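Kendalham Address Import: Frequently Asked Questions

Last revised 2023-01-27

What is being imported?
Address points for the town of Kendalham and the rural district of Barnville. The source is the county address file, released as a shapefile under an open license. It holds 2745 points. Of these, 1220 match an address already on the map and will not be uploaded again.

Who runs the import?
Telma Montecinos prepares the data and maintains the conversion script. Kwabena Addo reviews each changeset after upload. Questions go to the talk page of the import plan first.

Which coordinate system does the source use?
The county publishes in its state plane zone, in feet. The script converts to WGS 84 before anything else is done. If you load the raw shapefile yourself, check the .prj file. A layer that lands in the ocean has been read with the wrong units.

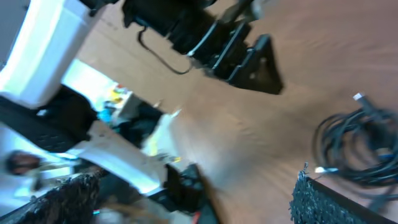 How do I claim a task?
Log in to the task server, open the Kendalham project and pick a square that is not locked. A lock expires after 2 hours. Upload what you have finished before then, or split the square.

What tags are used?
addr:housenumber, addr:street, addr:city and addr:postcode. Unit numbers go in addr:unit. Street names are written out in full, so "St" becomes "Street" and "N" becomes "North". Do not keep the county's parcel ID.

The point falls outside the building. Should I move it?
Yes, if the imagery shows one building on the lot. Merge the tags onto the building outline and delete the loose point. If several buildings share the lot, leave the point where it is and add a fixme tag.

Imagery offset varies across the district. Align to the GPS traces along Tsakiris Road before you move anything. 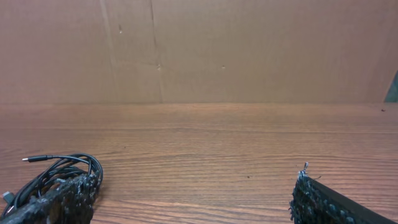

Check the offset again each time you open a new square, as the editor does not always carry the value over.

What about the conflicts list?
There are 138 points where the county's street name differs from the name on the map. They are held back from the task squares. Most are in Ulludow, where several roads were renamed in September. These need a survey on the ground. Do not settle them from commercial maps.

Do I need a separate account?
Yes. Use an account with "_import" at the end of the name, and put the link to the import plan in every changeset comment.

How is a bad upload undone?
Post the changeset number on the talk page. Kwabena will revert it and reopen the square. Please don't revert by hand if other mappers have edited the same objects.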